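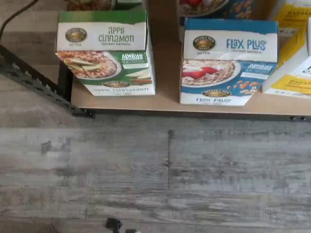 Bench notebook, November – porridge loaf, round three

OK so this is the oat bread again. I know, I know. I keep saying I'm done with it and then I get up early and the starter is looking so lively that I can't help myself!

Quick catch-up for anyone flipping back: round one was the dense one (we ate it toasted, it was fine), round two spread out like a pancake. Both times I cooked the oats the night before and folded them in cold. This time I used them lukewarm, and I held back some of the water.

What went in

444 g bread flour, the Boateng bag, the last of it. 119 g starter, fed at 6 a.m. and used a bit after 11. 153 g cooked oats, weighed after cooking, which I forgot to do in round two, so please ignore the number on that page. Salt as usual. Water by feel and then I panicked and weighed what was left in the jug, but I'd already spilled a little, so call that one a guess.

Mixing

Did the flour and water first and let it sit while I washed up. Then starter, then salt, then the oats in two goes. The Omis mixer does not like the oats at all – they ride up the hook and sit there like a collar. I ended up turning it off and finishing by hand, and it came together much faster than I expected. Sticky, but the good kind where it lets go of the bowl if you're quick about it.

Note to whoever has the mixer next: there's dough up in the collar bit. I got most of it. Sorry!

Rise

Four folds, half an hour apart, then left alone by the window. The Clorkonis probe said 75 F in the middle of the dough, and it held that pretty well all afternoon. I called it done at almost 53 percent up on the side of the tub, going by the tape marks (I'd meant to stop sooner but got stuck on the phone). It was domed and jiggly and I was very pleased with myself.

Shaping was a mess, rice flour everywhere. Next time, more on the basket and less on me.

Bake

Kallero pot, lid on for the first half, then off until it was the color of a good pretzel. It sprang! Not hugely, but there's a proper ear on one side, and no pancake.

Cut it too soon, of course. Crumb is soft and a bit shiny, small holes, and one big tunnel under the top crust that I'm blaming on the shaping. Flavor is lovely, kind of sweet and milky even though there's no milk in it. It could take more salt.

For round four

Same oats, same temperature. Try a cold overnight rise in the basket and see if the tunnel goes away. Buy flour. Find the good scraper, the one with the bent corner – it was in the second drawer and now it isn't.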